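Chapter 8
Where Does It Live? Finding a Home for Every Kitchen Thing

I grew up in a kitchen where the scissors had four homes. They were in the drawer by the stove, or on the windowsill, or in my father's coat, or (on bad days) in the freezer, under the peas. So when I started teaching household management at Teltanthorpe, I thought I'd be the last person to write a chapter on storage. But I've come to love this topic, and I hope you will too!

Up to now we've talked about cleaning and about shopping. Both get a lot easier once your things have addresses. I use that word on purpose. An address is a place you could tell a stranger over the phone: second drawer, left side, behind the whisk. If you can't say it in one breath, the thing doesn't really live anywhere yet, it's just visiting.

My co-teacher Nuria Bravo likes to begin with the table. She asks students to put out everything from a single drawer and sort it by how often they use it: every day, every week, hardly ever. Do this at home before you read on, if you can stand it. Pick the drawer you're most ashamed of. I did mine again while I was drafting this chapter and found a pastry wheel, a key to a house we sold, and a warranty card for a Treltix hand mixer that I gave away years ago.

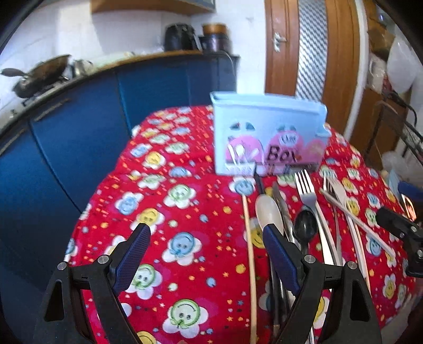

Should utensils be kept in a drawer or in a container?

It depends on how often you reach for them and how far you have to walk. Things you use every day do well standing up near the stove, and the rest can go in a drawer or a box with a lid, as long as you remember which one.

Now, a word about buying storage. Don't, at least for the first week! I mean it. Almost everyone I've taught wants to run out and get matching boxes before they know what's going in them, and then the ladle doesn't fit and the boxes end up storing other boxes. Shoeboxes and old jars are fine while you work things out. Measure your longest spoon, measure the inside of your deepest drawer, write both numbers down, and then go shopping.

We'll come back to this when we visit the Barrios kitchen in section 8.3, where Hsiu-ying Su cooks for a big family on one short counter and keeps her spices in an order I still can't follow (she can find the cumin with her eyes shut, so who am I to argue).

Before you start section 8.1, get a notebook and draw your own kitchen from above. Stick figures and wobbly lines are welcome. Mark the sink, the stove and the place where the mail piles up, and leave some blank space at the bottom of the page for the first exercise.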